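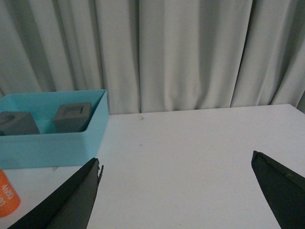 Bench 4 at Ovwood: what changes for the packing group

The pick-and-place arm on Bench 4 went over to regular shifts on 3/29/21, after the trial period agreed with the Turnberg site. It handles the sorting step that comes ahead of packing: gray blocks and orange 4680 cylinders are picked from the white table and set down in the shallow blue bin. The gripper has two fingers and a camera close to them. Parts can be placed anywhere inside the reach area, so the table has no fixtures or locating pins.

The step was chosen for its repetition. One operator on a full shift made 2,000 lifts at this bench, most of them with the same wrist angle. The other steps on the line vary more from order to order and stay manual for now.

Block types

Two block types run on the bench, one with a round recess in the top and one with a rectangular recess. The arm tells them apart by the recess and by nothing else. A block that is lying on its side reads as unknown, and the arm leaves it where it is and goes on to the next part. Unknown parts are set upright by the operator at the end of the cycle. Do not reach in during a cycle to fix one. The stop button is on the operator side of the bench and the restart takes 37 seconds, most of it homing.

The cylinder is picked from the upright position. Cylinders that are lying down can be picked too, but the approach is slower and the grip check runs twice. If the bench is behind, stand them up when loading.
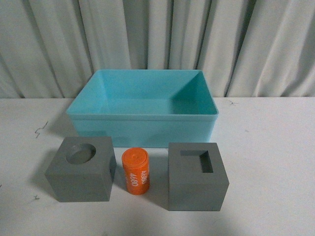
Telma Gaete asked at the shift meeting whether the operator on Bench 4 is still counted as a packer for pay grade, given that most of the shift now goes to loading, checking and clearing faults. The grade does not go down. Operators who complete the cell course move to the technician scale at the start of the next pay period, and those who prefer not to take the course keep their present grade and rotate to Benches 1 through 3. Gaete also wanted it written down that rotation is the operator's choice for the first year. It has been added to the bench agreement as item 13.

Staffing

Before the arm, Bench 4 had two people per shift. It now has one, shared with Bench 5 during the second half of the shift. The other position moved to incoming inspection, where there has been an open slot since September. No positions were cut at Ovwood under this change, and the agreement with Multmont requires written notice before any further bench is converted.

Sharing one operator between two benches is the part that needs watching. When both benches call at the same time, Bench 5 goes first, as it has no buffer. Bench 4 can sit idle until the operator gets back. Idle time of this kind is logged under its own code, W2, and is not charged against the operator's figures. Please use the code. In the trial it was often entered as a fault, and the fault totals for the arm came out too high to be of use.

Output

The arm is slower than a practiced person on a single lift. Over a full shift it comes out close to even, as it does not stop for the bin change if an empty bin is staged. The planning rate for Bench 4 is set at 945 parts per shift and will stay there until the gripper fingers have been through one full wear interval. Farzad Mousavi has the wear log. Chips or notches at the fingertips go in the log at the start of shift, with the side noted (left or right, seen from behind the gripper).

Table surface

Small marks and scuffs on the tabletop do not affect picking. Tape, marker lines and labels do, and should be kept off it. Wipe with a dry cloth only. The curtain behind the table stays closed while the arm is running, to give the cameras an even background.

Course dates

The cell course covers loading, restart, fault codes and finger changes, and is held on paid time. Sign up with Forough Ghorbani. Night shift has a separate list, kept by Gholamreza Naseri at the Moynihan desk.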